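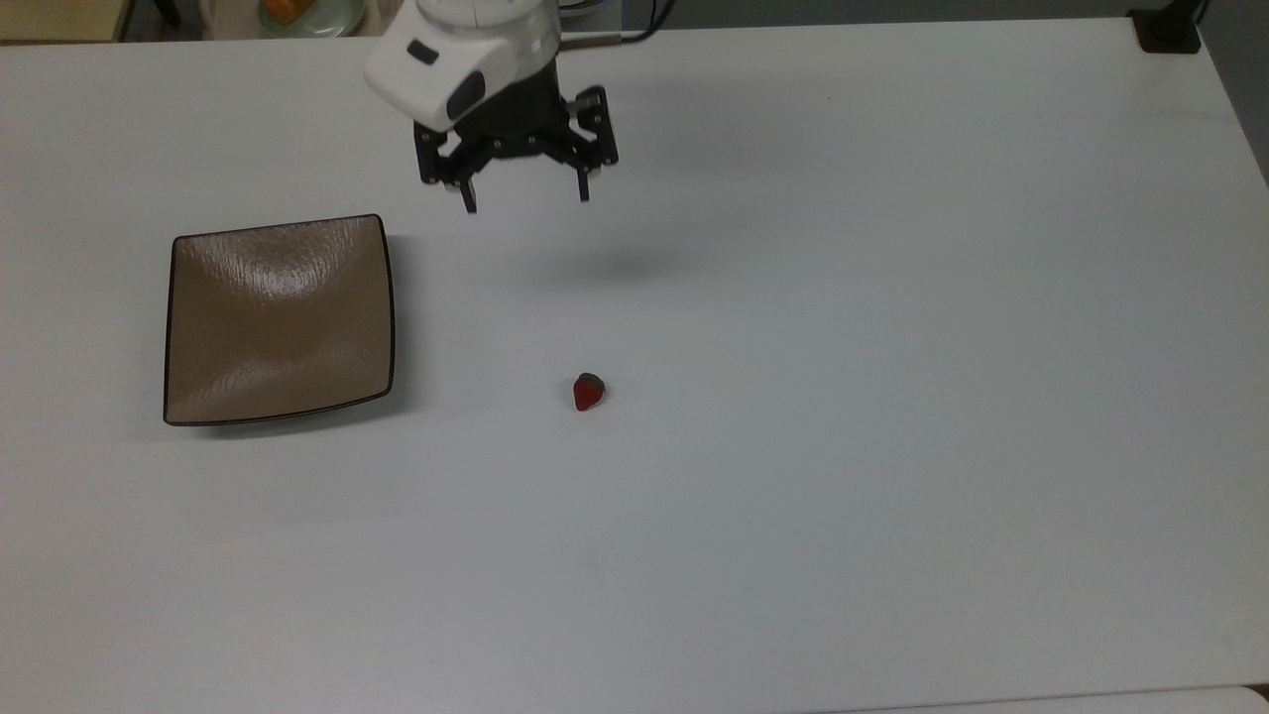 What does Callavard's new tabletop arm kit cost?

The kit is $1,627 with the gripper, or $1,373 if you bring your own, and the software subscription is free for the first 600 hours of motion. After that the price is described on the Callavard site as "to be announced," a phrase that has been up there since January.

Apr 27, 2024

Callavard has opened orders for Prilura, a tabletop robot arm kit aimed at small food businesses, teaching labs and anyone who has looked at a bowl of fruit and wished it were somewhere else. The first boxes leave the company's Jurnetgate workshop next month, or so says the order page, which also said that last month.

The pitch is modest by the standards of the trade. Prilura doesn't walk, doesn't talk and has no face. It picks up small things and puts them down in another place, and Callavard would like you to know that it does this gently. The company's demonstration job is moving a strawberry onto a plate, a task most households have until now handled without a subscription.

There is a decent reason for the fruit. A strawberry is soft, slippery, a little different every time and bruises if you look at it hard. An arm that can lift one by the sides without leaving a dent can probably be trusted with a bread roll or a boxed pastry. Plenty of cheaper kits can stack wooden blocks all day and will turn a raspberry into a sauce.

What comes in the box is the arm, a power supply, a mount for the table, one two-finger gripper, spare fingertip pads and a printed guide that runs to 24 pages, nine of which are warnings. The software is a download. Buyers supply the table, the computer and the plate.

The gripper is the part worth paying for. It opens wide, closes slowly and is supposed to stop when it feels resistance, with the stopping point set by a slider in the software that goes from "egg" to "jar." We had a loan unit in the office for a couple of weeks and spent most of it near the egg end. Set too low, the fingers close on a strawberry, think about it and come up with nothing. Set a notch higher, they hold. Two notches higher and you want a paper towel. Once we had found the right spot we left it alone and taped a note to the keyboard asking everybody else to do the same.

Teaching it a job is easier than we expected. You guide the arm through the motion by hand, press a button, and do it again with the fruit in a different place. The guide suggests repeating this until the arm "shows confidence," which we took to mean until it stops hovering. Hovering is a large part of the Prilura experience. The arm comes in over the berry, fingers open, and waits while the software makes up its mind. Callavard calls this the planning phase. In our office it was called lunch.

Speed, then, is the weak point. The spec sheet doesn't give a cycle time, and after using the thing we can see why somebody in marketing left that row out. A pastry counter that needs a few dozen plates dressed before opening would have to start the arm the evening before. A school lab, where the waiting can be passed off as a lesson, will mind a lot less.

It also likes a tidy workspace. A plain light table with plenty of open room suited it best. On a patterned tablecloth the arm made two confident grabs at a printed cherry, and glossy dishes gave it some trouble under strong overhead light. Callavard says an update will help with reflections. The printed cherries are apparently a longer project.

Noise is low, a soft whir and a click when the fingers open. Cleaning is less pleasant. The fingertip pads pull off and can be rinsed, but the linkages above them have a good many corners where juice can settle, and the guide's advice is a dry brush and patience. There is no washable sleeve for the gripper. One is listed as an accessory, with a price and no button to buy it.

Anyone planning to use Prilura on food for paying customers should also read page 11 of the guide, where Callavard states that the kit isn't certified for contact with food that will be sold. The same guide has a pastry on its cover. Asked about this, the company replied by email that the cover is "aspirational" and that certification paperwork is under way.

The obvious rival is Kadrić, whose basic arm sells for $887 and has been around long enough to have a busy user forum. It is faster, louder and comes with a hard plastic claw that has ended a number of promising tomatoes. A soft claw can be bought separately, but it is usually out of stock, and fitting it calls for a tool that is also usually out of stock. For blocks, bolts and bottle caps we would still take the Kadrić and keep the change. For anything you might want to eat later, Prilura is the better hand.

Support for the new kit is handled by email only during the launch period. Our two questions were answered the next day, one of them correctly. The warranty lasts one year and covers the motors and the gripper, though not "damage arising from fruit," a clause we read several times.

Orders are open now through the Callavard site. A deposit holds a place in the first batch and is refundable until the kit ships. Schools can ask for an invoice, and buyers outside the country are told to wait for the second batch, which has no date yet. The Jurnetgate workshop will also run open afternoons once shipping starts, and visitors may bring small items of their own for the arm to try. Grapes are welcome. Eggs must be boiled.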